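Uddale prayer mat, padded – back in stock for May

Quick update to this page as the old one had the wrong sizes on it. Sorry if you ordered off that, Irfan has been through the emails and anyone affected should of heard by now.

## What it is

A padded prayer mat for home or mosque use. Foam inside, soft short pile on top, cotton back with grip dots. Made for people whose knees and ankles complain on a hard floor. Also fine for kids, though they do tend to slide about on it in socks.

Plain design, one arch, no pictures or busy border. We get asked for this a lot. Some customers find a heavy pattern pulls the eye during salah and want something quiet to look at.

## Sizes and colours

- **Standard** – fits most adults, rolls up
- **Long** – for taller people, or anyone who feels cramped in sujood. Folds as well as rolls but keep the fold loose

Colours: sand, olive, dark blue, grey. The maroon is finished and not coming back, Warraich have stopped dyeing it. Please don't ring about the maroon.

Grey shows lint. Sand shows everything else. Olive is the one most of us have at home.

## The padding

Two layers. Firm one underneath, softer one on top. The first version had a single soft layer and it went flat at the forehead and knees inside a year, so Sabine Stöcker at Berniveo reworked it and we've had no flat ones sent back so far.

It's firm enough to stand on without wobbling. That was the main complaint with thick mats generally – lovely to kneel on, hard to balance on when you come up from sujood. If you use a stick or hold onto a chair to get up, try one in the shop first. Thicker isn't always better for you.

Not a replacement for a prayer chair. We do those too, different page.

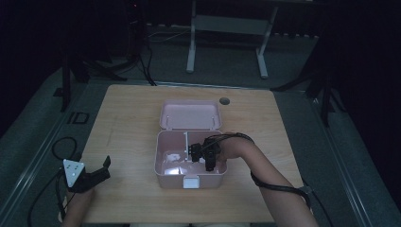
## Washing

Cover comes off, zip along the short end. Cool wash, mild powder, no softener (it kills the grip dots). Dry flat or over a rail. No tumble dryer, no radiator.

Foam doesn't go in the machine. Wipe it with a damp cloth and let it air. If it gets properly soaked, stand it on its edge somewhere with a draught and leave it a good two days before the cover goes back on.

Attar and oil marks – dab, don't rub. Bit of washing up liquid on the cloth. Works on most of them, not oud oil, that one is there for life.

Spare covers are sold separately and fit the same size mat only. Check the label by the zip for S or L.

## Mosque and school orders

We do bulk. Minimum is 2 boxes, any mix of colours but only one size per box. Orders of 100 mats or more get the carrier strap thrown in, and we'll sew a small name label on the back if you send the wording in early enough. Arabic, Urdu, Bengali, English all fine. Please check the spelling yourselves before sending, we sew what we are given.

Last Ramadan was our busiest yet, 2,043 mats out the door and 178 of those in the last ten nights, mostly for itikaf. Every one of those was a rush job. If you know you'll need mats for itikaf please order before the month starts, not halfway through it. We pray taraweeh as well and the packing bench shuts for it.

Tanveer Rana looks after the bulk orders. Email is better than phone, he's on the van most mornings.

## Delivery

Standard mats come rolled, long ones come folded in a flat carton. Folded ones will have a crease. Lay it out face down overnight and most of it drops out, the rest goes after a week or so of use.

Collection from the shop is free – come after Zuhr, shutters are half down before then but knock if you see a light on.

## Returns

Unused, with the tag on, no problem. Used mats we can't resell so we can't refund, unless there's a fault. Faults we have seen: zip sticking, grip dots patchy at one corner, label sewn upside down. Send a photo and we'll swap it. You don't need to post the old one back, pass it on to someone who can use it.

## Goes with

- **Clustine carry strap** – two loops and a handle, fits both sizes rolled
- **Travel mat** – thin, unpadded, fits a coat pocket. Good for work and motorway services
- **Tasbih, wooden** – 33 or 99 beads, see seperate page

## Questions we get

**Does it have a compass in it?** No. Your phone has one.

**Can I use it on carpet?** Yes. It'll creep a bit on deep pile, grip dots are made for hard floors.

**Is it all right for outdoor Eid prayer?** On dry grass yes. On wet grass the back soaks it up, so put a groundsheet down first.

**Which way up does the arch go?** Towards the qibla, away from your feet.

**Can I put one aside?** A week at most, ask for Kausar Tarar. She keeps a list by the till.

Prices are on the order form. Long is out of stock in olive at the moment, more on the way.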